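Breakfast counter set for Brudau kitchen

The Brudau practice kitchen now has a breakfast counter, opened in December 2018 with a toaster, bowls, plates and a lidded saucepan.
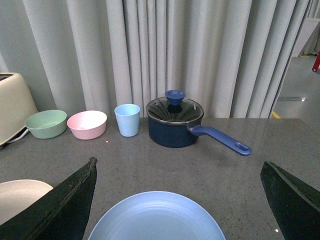 Layout

Bowls stand along the back, against the curtain. Plates stay in front.

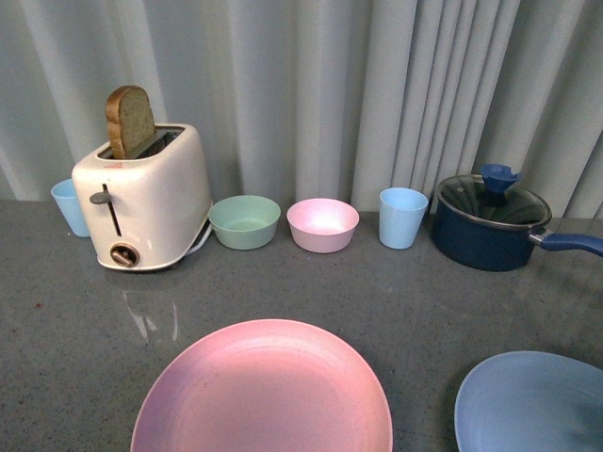 The bowls are mint green and pink, the saucepan navy. Theda Brinkmann chose the layout.
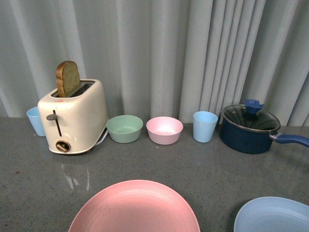

Hallow Home Skills Department

Booking is through Zbigniew Zawadzka, room 116.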